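From the Kultow Workshop: Fruit Month Is Going Great

By Maricruz Ledesma

If you have walked past the back room at Treveson lately and heard cheering, sorry, that was us. We passed 136 good recordings on the fruit task in February and it felt like a party!

For anyone who missed the last issue, the Kultow project is teaching a learning system to handle food with two grippers, and it learns from examples that people make by hand. You hold one gripper in your left hand and one in your right, you do the job with them, and the cameras and tools keep track of what you did. Later on, the software gets to study all of it. We started with boxes and cups in the fall. Now we are on produce, and produce is so much more fun.

The fruit task goes like this. Pick up the fruit, bring the soft gray piece to it, rub it over the skin, turn the fruit, rub again, set everything down. A person with bare fingers does this half asleep at the kitchen sink. With grippers you suddenly have to think about where the weight is, and how hard is too hard, and what your other hand is doing while you think about the first one. Chiến Mai did his first good one in one try and has been impossible to live with ever since. 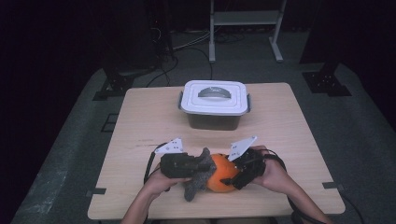

What makes a good example

We get asked this more than anything else, so I sat down with Xóchitl Ochoa, who reviews the recordings, and wrote down what she told me.

Slow is fine, stopping is not great. If you freeze in the middle for a long time, the system may learn that freezing is part of the job. Keep a gentle flow going, even if you are not sure of the next move. Most good takes on this task come in under 20 seconds, but please don't race to hit that.

Squeeze only as much as you need. Round things want to roll out from between the pads, and the natural reaction is to clamp down. Xóchitl would love to see more takes where the hold is light and the fruit gets supported from the other side while it turns.

Leave your mistakes in if you fixed them! I was surprised by this one. If the gray piece slides off and you catch it and carry on, keep the take. The system needs to see how a person gets out of trouble, and those recoveries are hard to fake on purpose. We have tried, and they look like bad acting. A take where the fruit ends up on the carpet goes in a separate folder — still save it, just tag it "dropped" so that it doesn't get mixed in with the rest.

Start from a different spot every time. A little left, a little back, fruit turned the other way, soft piece folded or bunched up. Leobardo Galindo closes his eyes and sets things down wherever his hand lands, and his starting positions are the most varied of anyone's.

And keep the marker plates facing out where they can be seen. If your wrist is twisted so far that a plate ends up hidden for most of the take, that one probably has to be done over.

A fix for the tired wrist problem

Several of you mentioned sore wrists after a long session. Ezequiel Espinoza spent an evening trying out different ways to hold the grippers and came back with two suggestions. The first is to let the cables hang with some slack over the back of your hand before you begin, so you aren't pulling against them without noticing. The second is to switch tasks after every block. Do a block of fruit, then go stack cups for a bit, then come back. I tried it last week and my hands felt so much better, and my fruit takes got smoother too.

We are also going to keep blocks shorter from now on. When you feel your attention drifting, put the grippers down and get some water. The table will still be there.

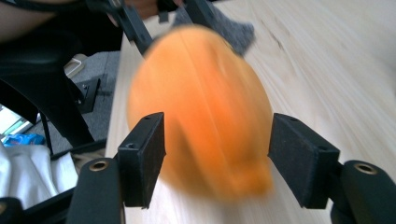 Fruit on the move between two grippers.

Where the numbers stand

Our goal for the whole produce set is 900 recordings, so there is plenty left for everybody. Orange things are well covered by now. What we need next is color and shape: green apples, lemons, pears, anything with a stem that sticks out. The Irnden team has asked for a few lumpy vegetables as well, and I have my eye on a very strange sweet potato at home.

Xóchitl ran a small first training test on the takes we had by the middle of the month. It's early, and she doesn't want me to make a fuss over it, but the model reached for the fruit from a sensible side in most of the tries she watched. It got confused when the soft piece was bunched up, so more of those starting positions, please!

Come make some examples

You don't need any background for this. If you can hold a pair of kitchen tongs you'll have the feel of it after a few warm-up tries, and the warm-ups don't get saved. Mornings are the quietest time and the best one for beginners. Sign up on the sheet by the Zamudio room door or just find Leobardo, who has the key and will get you set up.

If you bring fruit, bring 2 of each kind. We'd like a spare.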